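What Is Inside a Desktop Computer?

A desktop computer is mostly a metal box. Take off the side panel, lay the box flat, and the parts face up at you.

The big green board is called the motherboard. Everything else connects to it. Near the middle is a square metal bracket called the socket, where the processor goes. The processor does the computer's math.

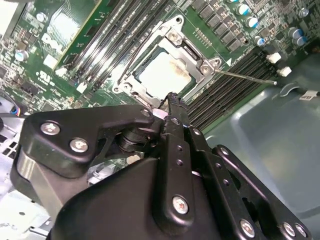 The metal bracket of the socket, with long black memory slots beside it.

Memory sticks fit into those long slots. They hold what the computer is working on right now - a game, a page, a drawing. When the power goes off, they forget it.
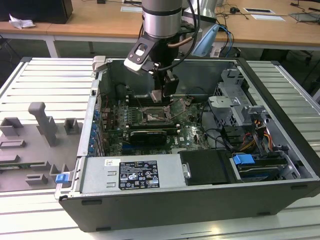 Colored wires carry electricity from the power supply. Yellow wires usually carry 12 volts and red ones carry 5. Black wires complete the circuit.

The graphics card draws what you see on the screen. It slides into a slot on the motherboard.
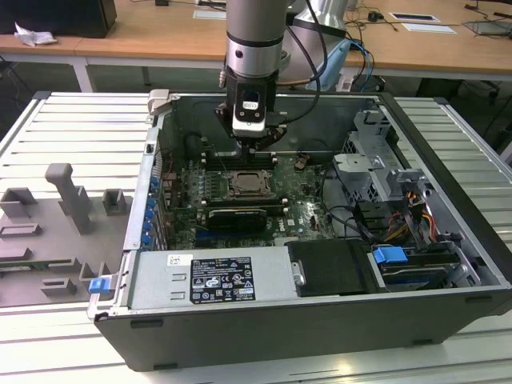 By Vadalari
Science writer, Pellmont Kids' Pages

The drive keeps your files even when the computer is off. It sits in its own tray. Never open a computer that is plugged in, and ask an adult first.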